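Ticket 760: Mattress pad "shrunk", guest room, Pindcombe flat
Status: open (reopened once)
Product: Pridier quilted pad
Raised by: Kiros Ayele
Handled by: Margus Vītola, Zeleke Linens

Kiros, 10:45
The pad no longer fits. I washed it at 40 in April as the label says and now it won't sit right on the bed. The leaflet claims "no noticeable shrinkage". I notice it. I also have a big white towel from the same order and I'd like to know whether that is going the same way, so I've spread it out to check.

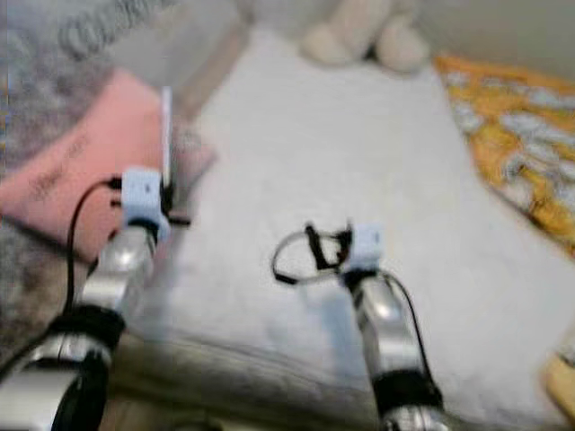

White towel, laid out.

Margus, 11:20
Thanks for getting in touch. Please could you measure the pad along its long side, without stretching it? Also, has it been tumble dried? Our washing guide suggests pulling the pad gently into shape while damp.

Kiros, 11:52
Line dried. I read the guide. I pulled it gently into shape and then I pulled it less gently. Long side is 198 cm. Your order page says 200. The towel seems fine, for what that's worth, though I only have my memory of its size to go on.

Margus, 12:10
Two centimetres is inside the allowance printed on the care card (up to 3 per cent). A photo of the pad on the bed would help us see how it sits.

Kiros, 13:05
I don't see why an allowance in small print on a card in the bag should count, when the front of the bag says it fits. Photo attached. I haven't cleared the bed.

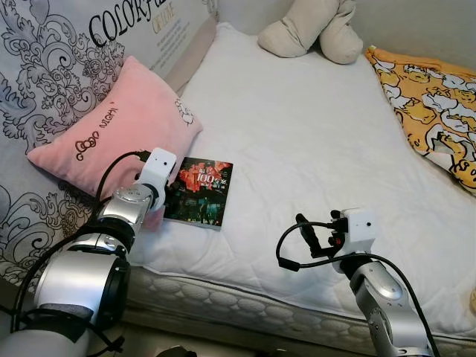
Pad on bed, with the GOOD NIGHT pillow and the book left on.

Margus, 13:40
Thank you. It may be worth checking the mattress itself as well. They do vary. Is yours an Oluneo?

Kiros, 14:15
Yes, Oluneo. So now it's the mattress that grew? It was the same mattress when the pad was new and I had no complaint then. I measured it anyway, twice, and got 200 both times. Same tape for the pad and the mattress before anyone asks about the tape.

Margus, 14:30
Understood. One more thing to try: take off any heavy bedding, shake the pad out and leave it flat overnight. Quilting can bunch up in the wash and settle again. If you can, send another photo with a blanket on as you'd normally use it.

Kiros, 17:10
I doubt wadding "settles" by two centimetres, but fine. The egg-yolk blanket is on one side, folded over the edge, as usual. 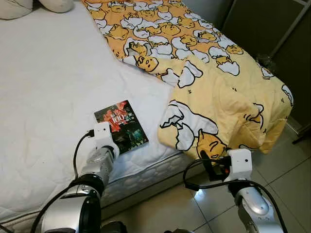 I'll give it one night and measure again in the morning. If it still says 198 I want a replacement in the next size up or my money back, and I won't be washing it a second time to see what happens.

Margus, 17:25
Noted. Ticket kept open until the new measurement comes in.

Kiros, 08:10
198.

Margus, 09:00
Passed to returns. Please keep the care card.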